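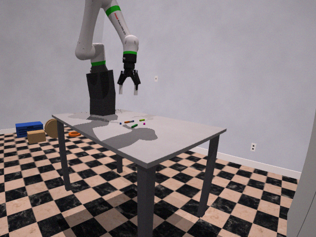

PRORKMONT, March

How a Robot Arm Practices in a Room Made by a Computer

The room in the picture has a table, a checkerboard floor and electrical outlets on the wall. It has no address. A computer drew it, along with the white robot arm and the small cubes and sticks on the table. Researchers call a made-up place like this a simulation. At the Proltov Institute, a team led by Dr. Annelore Oltmanns has studied how well a robot arm can learn in a simulation before it is asked to do the same job in a laboratory.

What is a simulation?

A simulation is a copy of part of the world, built from numbers. The computer stores the size of every object, its weight, and how slippery it is. When the simulated arm pushes a cube, the computer works out where the cube should slide and when it should stop. It does this many times for each second of movement.

Video games use the same idea. In a game, however, a crate may float or a wall may be thinner than it should be, and the player can still have fun. A research simulation has to be more careful about such things. If simulated cubes are too easy to grip, the robot will learn a weak grip, and it will drop real cubes later.

The simulation used by the Proltov team is called Kobzar.

What was the robot asked to do?

The task had three steps: find the piece that was named, pick it up, and set it down on a marked spot. The robot had to do this with small pieces of different shapes and colors lying on the same table.

A person can do this almost without thinking. A robot must first decide where the piece is. Next it must turn its gripper so that the two fingers will close on either side of the piece. A stick can be gripped easily across its narrow side, but it may be too long to grip from end to end. The fingers also need to come down without knocking anything else away.

At the start of its training, the robot knew none of this. It tried movements, and the computer gave it a score for each attempt. Movements that led to a good score became more likely on the next attempt. This method is called reinforcement learning. In a simulation, a dropped piece costs nothing, and the table can be put back in order in an instant.

Why change the room?

Suppose you learned to catch a ball in one gymnasium, with the same ball and the same lights every day. Your first catch outdoors might be difficult. The sun would be in your eyes and the ground would look different. You might need to learn again which things matter and which do not.

Robots have this difficulty too. A robot trained in a single room can come to depend on things that have nothing to do with its job. It may link a green stick with the pattern on the floor behind it. It may treat the edge of a shadow as the edge of an object. Look at the large gray shadow that the arm casts on the tabletop. To a person it is plainly a shadow. To a computer it is a patch of darker color, and the computer has to learn that this patch cannot be picked up.

The team therefore changed the room again and again. Niamh Hayes, who designed the rooms, gave them different floors, walls and lights. She also placed household things on the floor in some rooms, such as a crate, a box or a bowl. The robot had no use for these. They were included so that it would learn to leave them alone and attend to the table.

Altogether the team prepared 1316 rooms. The name for this method is domain randomization. "Domain" means the place where the robot works, and "randomization" means that many of its details are chosen by chance.

How was the method tested?

The researchers trained two versions of the robot's program. The first version practiced in one room only. The second practiced in all of the rooms. Both were given the same amount of practice time.

Each version was then loaded into a real arm at the institute's laboratory in Budilau. Arsen Shevchuk set out the pieces by hand before every attempt, following a printed plan so that both versions faced the same arrangements. Each version made 20 attempts. An attempt counted as a success only if the correct piece was resting on the marked spot at the end.

What did the team find?

The version trained in one room succeeded 3 times. The version trained in many rooms succeeded far more often, although it also made mistakes. Most of its failures happened when two sticks lay close together and there was little space for the fingers between them.

There was one result the team had not expected. When the two versions were tested inside the simulation, in the single room that both had seen, the first version did slightly better. It had practiced in that room the whole time and had come to know it very well. Changing the rooms made the second version a little slower to learn, and Dr. Oltmanns regards this as the price of the method.

What remains unknown?

The study used one kind of arm and one kind of gripper. The pieces were small and hard. Soft objects, such as a sponge or a sock, change shape when they are squeezed, and they are more difficult to simulate. Urs Nägeli is now preparing a test with soft objects.

The team also does not know how many rooms are enough. It is possible that a smaller number would have worked just as well.

Words to know

Gripper: the part of a robot arm that takes hold of things.

Joint: a place where the arm can bend or turn.

Simulation: a copy of part of the world, worked out by a computer.

Attempt: one try at a task, from beginning to end.

Teachers who wish to use this page in class may copy it freely. Questions from pupils are answered by Chaltu Endale in the institute's education office.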